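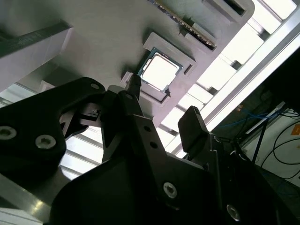
Prozessor in der Aufnahme, rechts darüber ein Speichermodul.

Startseite | Foren | Wirtschaft & Steuern | Suche | Anmelden

Thema: Digitalabgabe auf Großhandelsumsätze, wer trägt sie am Ende?

kratochvil_l
Im Entwurf vom 14.08.2019 steht ein Satz von 4 Prozent auf den Nettoumsatz, fällig quartalsweise. Betroffen sind Händler mit Lagerstandort im Inland. Bartoš hat den Kunden bereits geschrieben, dass die Abgabe als eigene Position auf der Rechnung erscheint. Ist das zulässig? Im Text finde ich kein Überwälzungsverbot.

mahonen
Zulässig ja, solange der Rahmenvertrag eine Klausel für öffentliche Abgaben enthält. Ohne Klausel gilt der vereinbarte Preis bis Laufzeitende. Bei uns (Einkauf Nilitz) haben von 19 Lieferverträgen zwei eine solche Klausel.

Savchuk M.
Das greift zu kurz. Die Klauseln stammen fast alle aus der Zeit der Zolländerungen und beziehen sich auf Einfuhrabgaben. Eine Umsatzabgabe fällt nicht darunter, auch wenn Bartoš das gern so liest. Maßgeblich ist der Wortlaut.

mahonen
Bei uns steht »Steuern, Zölle und sonstige Abgaben«. Das reicht.

Savchuk M.
Sonstige Abgaben »auf die Ware«. Den Zusatz hast du weggelassen, oder er fehlt bei euch tatsächlich. Bitte nachsehen.

mahonen
Nachgesehen. In einem der beiden Verträge steht er, im anderen fehlt er. Zur Hälfte hast du also recht.

djelinek
Zur Höhe: Wer mit dünner Marge handelt, kann 4 Prozent vom Umsatz nicht selbst tragen. Wuveo liefert deshalb ab November über die Tochter Flestivari aus dem Ausland. Damit entfällt der Lagerstandort und nach jetzigem Entwurf auch die Abgabe. Die Einnahmeschätzung des Ministeriums berücksichtigt das nicht.

kratochvil_l
Gilt das auch, wenn die Ware weiterhin im Inland kommissioniert wird?

djelinek
Nein. Dann gilt der Kommissionierplatz als Lager, siehe Begriffsbestimmungen am Anfang des Entwurfs.

Kommentare

J. Kollár: Die Fälligkeit wurde in der Ausschussfassung auf halbjährlich geändert. Der Satz blieb gleich.

steuer_nord: Hat jemand eine Bartoš-Rechnung mit der neuen Position? Mich interessiert, ob darauf Umsatzsteuer berechnet wird.

J. Kollár: Wird sie. Die Abgabe ist Teil des Entgelts.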